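Countertop robot helpers: kitchen tips before you spend the money

The Skarnine dish arm sells for $2,000, plus $20 a month for what Tangen calls "kitchen updates." I had one on loan through August and I'm still not sold. If you already own one, or somebody is giving you one, these tips will save you some plates.

Clear the counter first. The brochure shows it working around a fruit bowl and a coffee maker. Mine stopped and beeped until I moved the coffee maker to the table.

Skip the rack they sell you. A plain wire one with upright plate holders did the job just as well. Push it flat against the wall so it can't creep backward when a plate goes in a little hard.

Give it one kind of dish at a time. Plates, then bowls, then stop. Mugs I would do by hand, and anything with a stem I wouldn't let it near.

Scrape before you start. It does not scrape. The manual mentions this on the last page, after all the talk about "hands-free cleanup."

Turn off voice commands. Mine answered to the radio twice.

Wipe the pads with dish soap and warm water, never cleaner with bleach. Jana Baumgart at the Kiltdale repair shop charges for new pads and says most of the ones she sees were ruined that way.

Load plates from the far side of the rack toward the near side, with the biggest at the back. Start with your cheap ones – you'll want a few evenings of watching before the good set comes out.
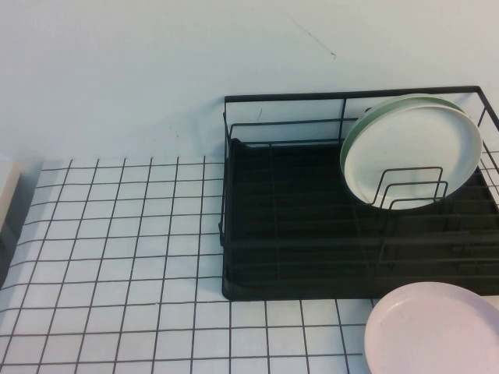 Two plates in the holders, the pink one on the tile.

Speed is where I lose patience. Prerkico makes a rival arm and claims 557 dishes on a charge, but a charge lasts all night and my sink doesn't need to be busy all night. I can rack a family's supper plates before either machine has finished its warm-up routine.

If your hands hurt or you can't stand long at a sink, ask for a trial at home and get the return terms in writing. Otherwise buy a good rack and keep the change.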